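Clestside Help > Home and workroom > Tables and desks

How to keep white paper flat on a work table, without glue on the table top?

Good evening to all. I have a light coloured table which is 182 cm long, and I keep white paper on it, to protect the top and to have a clean surface for my pencil marks. The paper does not want to stay where I put it. It turns a little during the day, and after some hours its sides are no more parallel with the table.

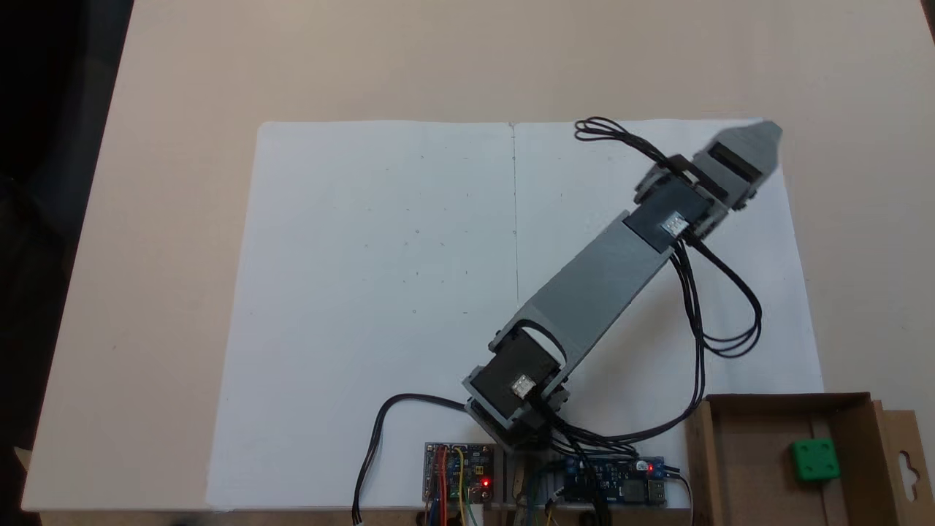
Stirnelura
Member, posted in June, 329 views

The small dots are important for me. I make them with a soft pencil and I come back to the same dots later, so if the paper moves even a little, my marks are wrong and I must measure all again. There is also the line down the middle. Dust likes to stay there, and the pencil jumps when I cross it.

The second problem is the edges. They become wrinkled, most of all on the side where I put my arms. The open cardboard box also stands at the side of the working place, and I think I push the paper with it when I move it. I would like to keep the box near because I reach into it very often.
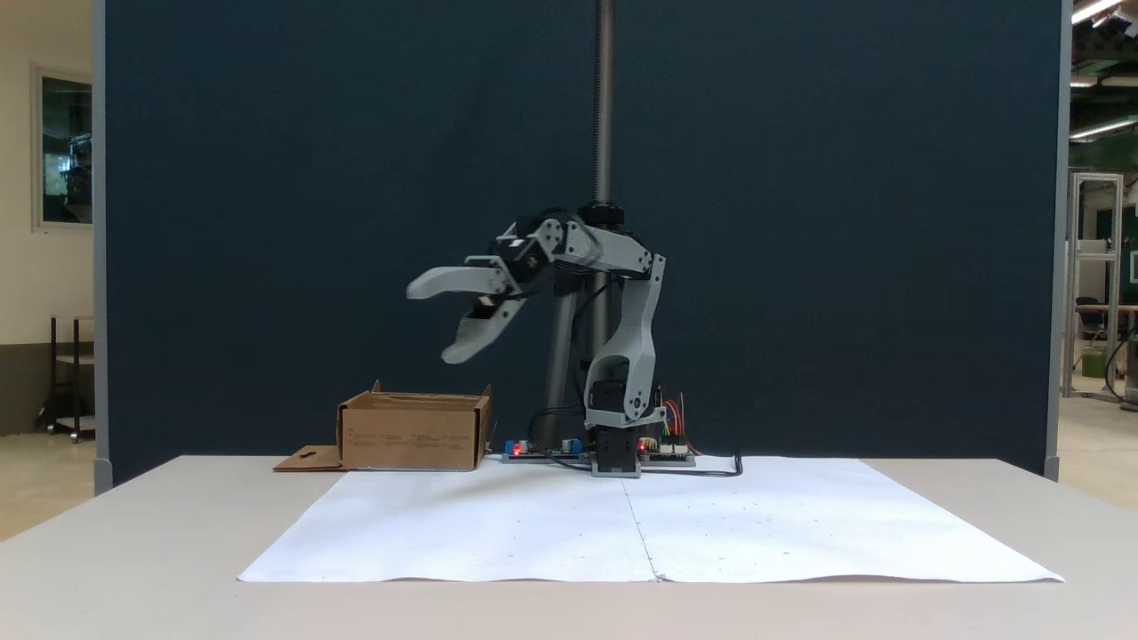 What I tried already

Normal clear tape: it holds well, but it left a sticky line on the table, and I needed a whole evening to clean it. The table is not mine, so I do not want to repeat this.

Books on the corners: good, but they take too much place.

Ironing the paper from the back side, with low heat and a cloth between. It became flatter but two days later the wrinkles were there again.

I also turned the box so that its side is along the edge of the table, and this gave me a bit more space in front.
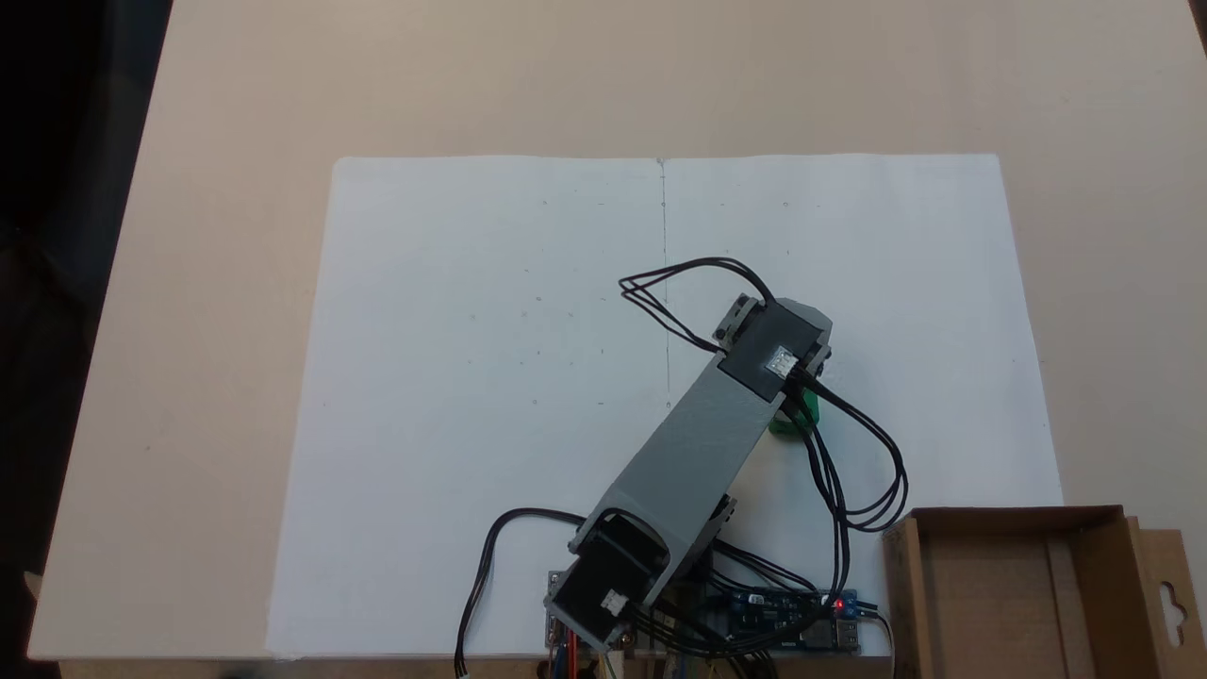 Maybe heavier paper is the solution, but I do not know which weight I should ask for in the shop. The one I have now says 90 g. I would also be thankful for an idea how to copy the dots to a new sheet when this one is too dirty.

2 answers

Amaral
Use masking tape, the painters' kind for delicate surfaces. Problem solved.

Pandanis
I agree about the tape, but please test it first under the table or on some hidden place, and do not leave it for months. Mine was on for a whole summer and came off in very small pieces.

For the paper, 90 g is thin for this use. Ask for drawing paper of 180 g or more, and if possible one piece big enough for all your working area, then you have no line in the middle. If it comes in a roll, leave it one night upside down with something heavy on it. Cut it a few centimetres longer than the table is deep, fold the extra down over the front edge and tape it from below. The front edge is where the sleeves catch it.

To copy the dots, lay the old sheet over the new one, fix both together and push a thin needle through each dot. Then mark the small holes with pencil. Put some cardboard underneath, or you will have the holes in the table also!

Under the box I would put a piece of non-slip mat, the sort for kitchen drawers. Keep the paper out from under it.

Stirnelura
Thank you both. I bought the masking tape, 13 mm wide, and I have put a small piece under the table for testing. For the heavier paper I must wait until the shop has it again. Pandanis, do you tape the back edge also, or only the front?

Pandanis
Both, but at the back only the two corners.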